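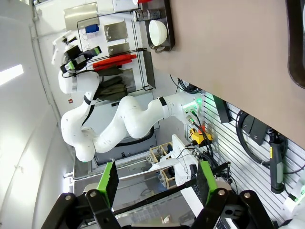 Charged £424 for a short return on hired cups — do I have to pay?

Keir Munro
September 14, 2018

We hired 1,000 reusable cups, plus trays and a couple of tea urns, from a firm called Vustia for a street party in Trarkham back in June. Everything went back in their crates the next morning and the driver took it all away. No paperwork at their end, he just said "all good" and off he went.

Last week I got an invoice for £424. It says 994 cups came back, so six missing, and the rest is down as "deep clean and handling". I can believe we lost six cups. Kids were running off with them all day. What I can't believe is that six plastic cups and a wash cost that much, or that it took until September to notice.

The terms on the back of the hire form say "items returned soiled may attract a charge". They don't say how much. We rinsed everything, though I wouldn't swear to every last one. They've also still got my £50 deposit and the invoice doesn't mention it at all.

Do I have to pay this? I'd rather not end up with a debt collector over some cups, but it smells like a try-on to me.

Kazuhiro Miyazaki

I'd be very surprised if they could make the whole lot stick, but don't ignore it either. Firms like this send a big number out and wait to see who pays without a fuss. Some do, which is why they carry on sending them.

Write back and ask for four things: the price per missing cup, what the cleaning was and who did it, a copy of the count sheet with a date on it, and what has happened to your deposit. Keep it short and keep it polite. Put it in an email so there's a record, and if they ring you, follow it up with another email saying what was said.

The missing cups are fair enough. Offer to pay for six at whatever a new one costs. I doubt that's more than a few quid in total, and they should be able to show you where they buy them. If their form has a replacement price on it then you're probably stuck with that price, unless it's silly.

The cleaning is where I'd dig in. "May attract a charge" with no figure is thin. As I understand it, a term in a consumer contract has to be clear and it has to be fair, and they can't pick a number afterwards that has nothing to do with what it cost them. Hire firms wash everything between bookings anyway, so you'd be paying for something they do regardless.

I help with a few of these events myself and I've stopped believing anything that gets said at the van door.
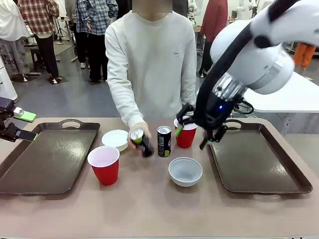 Serving trays and red cups on a long table.

Trays are the other thing to watch, by the way. A lot of them are already scuffed when you get them, and then a scuff turns up on the bill. Check whether yours are hidden under "handling". If they are, ask how they know the marks are new.

One thing I'm not sure about is whether you signed as yourself or for a residents' group. If it was for a group you may not count as a consumer, and then it gets murkier. Have a look at whose name is on the form before you start quoting the law at them.

Dromby

just dont pay. they wont take you to court over cups. I had the same from a marquee lot and never heard another word after I binned the second letter

Mackay

I wouldn't follow the advice above mine. It might work, or you might come home to a county court letter, and one person's marquee doesn't tell you much. If a letter like that does come and you bin it, they can win by default however daft the claim is.

I'm not fully sold on the first answer either. "They wash everything anyway" sounds good, but a wash for rinsed cups and a wash for cups with dried squash and cake stuck in the bottom are different jobs. Keir says himself he wouldn't swear to all of them. They may be owed something for that — I just can't see how it gets to £424.

What would bother me more is the gap. A June hire and a September invoice means those crates have sat in a depot or, more likely, been out to other parties since. Ask what date they were counted. If the sheet is dated weeks after collection I'd say the count is worth very little, and I'd tell them so.

Citizens Advice will look over the form for free if you want somebody other than strangers on the internet. Take the form, the invoice and any photos of the crates going back. And get that deposit mentioned in writing before you offer them a penny.

Keir Munro

Thanks all. I've dug out the form and it's in my own name, no mention of the street. There is no replacement price on it anywhere. I've emailed asking for the count sheet and the deposit, and so far all I've had is an automatic reply.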